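Wojciech Zieliński
8 May 2026

A thread on cobot cell rules, because we finally got ours down to a single page at Grekwood and I am way too happy about it 🧵

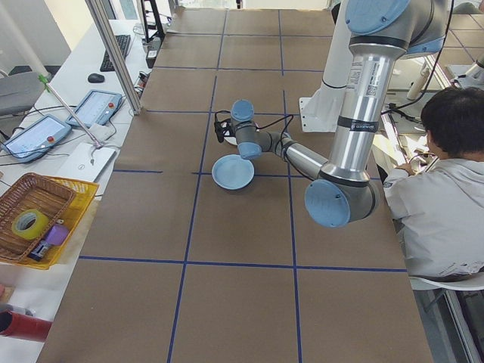
Our old rulebook was 44 pages, and people read it once, on their first day. The new one has 7 rules and hangs where you can read it standing up. Rule 1 is tape. Paper down, grid on top, and every object starts the run inside a rectangle you can name out loud. Look at the dark blue lines on the kraft paper: "dish by the middle crossline" means the same spot to everyone in the room. I love tape so much.

Rule 2: pendants live on the side desk, screen up, red stop button where a hand can find it. Never in a drawer, never under a jacket. If you move one, say so.

Rule 3: one person owns the run. You say "mine" and it's yours until you say "done." Felt silly for a day or two, now I catch myself doing it in the kitchen.

Rule 4 is the one we argued over. If you sit down near the arm, the speed cap goes on first. Bielecka wanted no chairs at all, Junen wanted no rule at all. We landed on the cap and a line in the log.

And please, a collaborative arm is not automatically a safe setup! Your risk assessment has to cover the gripper and whatever it's holding, too. New gripper, new assessment. That's rule 5.

6: cables get checked before the first run of the day, wrist end included. 7: anyone can stop anything, and you don't have to explain yourself until after.

We tried the page on 142 runs before printing it for real. Biggest change was the wording of rule 3, which used to be a whole paragraph, yikes.

The Brorniven folks are trying it in June and have already asked for a bigger font. If your lab has a one-pager, send it over, I want to read them all!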